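Tenants Assoc. – minutes, July meeting

Start 7:05, laundry room as usual. Chair Esko Suominen, notes Jui-lin Yau. Five units sent someone, plus two by phone. Last minutes approved, one fix – it was the side gate that sticks, not the front.

1. Water shutoffs

Three in June, none with notice. Esko called Hamdan (plumbing contractor) twice, no call back. Mgmt says notices were posted in the lobby. No one at the meeting saw one. Agreed: ask for 48 hours in writing, text message also OK.
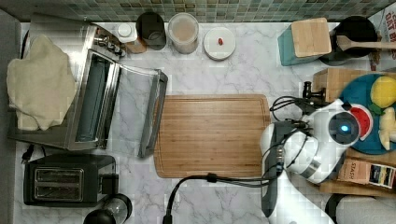 Riser on the north side is the old one. Hamdan quote to replace the shutoff valve is $1,309, parts and labor. Mgmt wants to wait til fall. We don't. Jui-lin to write the letter, Esko to sign.

2. Recycling

Bins overflowing by midweek. Plastex will add a second blue bin for $176 a year if the building asks, so mgmt has to ask. Boxes need to be broken down – reminder going on the door agian. Pizza boxes: trash, per Plastex sheet. Argument about this, moved on.

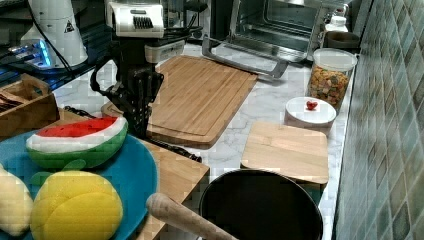

3. Bike room

Erkar lock is installed. Two keys per unit, pick up from Esko after 6 pm. Four bikes in there with no tag. Tag them by end of the month or they go to the side yard. 2B asked about cargo bikes, answer is only if it fits inside the yellow line.
Hooks on the back wall are loose, don't use the top row for now.

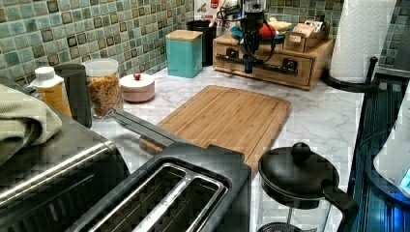
4. Noise

Cullitz crew next door starting at 6:30 am, city rule is 7. Esko has the foreman's cell. Log times on the sheet by the mailboxes, need a couple weeks of it before complaining. Dog in 3A discussed, owner was there, is working on it.

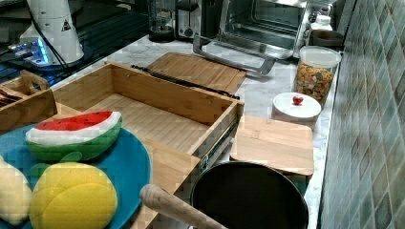
5. Kitchen repairs

Long list of open requests. Drawers are most of it – sticking, fronts coming off, one fell on a foot. Mgmt asked tenants to say which part is bad before they send anyone. If yours has a metal slide along the outer side of the box, like the bamboo one in the picture, say so on the form and say left or right. Empty the drawer first. Loose wall tile goes on the same form, seperate line. Under-sink leaks do not go on the form, call those in.

6. Other

Dryer 2 still eats quarters. Esko to email, again.
Dues: cash or check, envelope with unit number on it.
Side gate – mgmt says spring is on order.

To do
Jui-lin: shutoff letter, door reminder, noise log sheet
Esko: Plastex request to mgmt, keys, dryer email

Ended 8:20. Next one same time, same room, bring a chair.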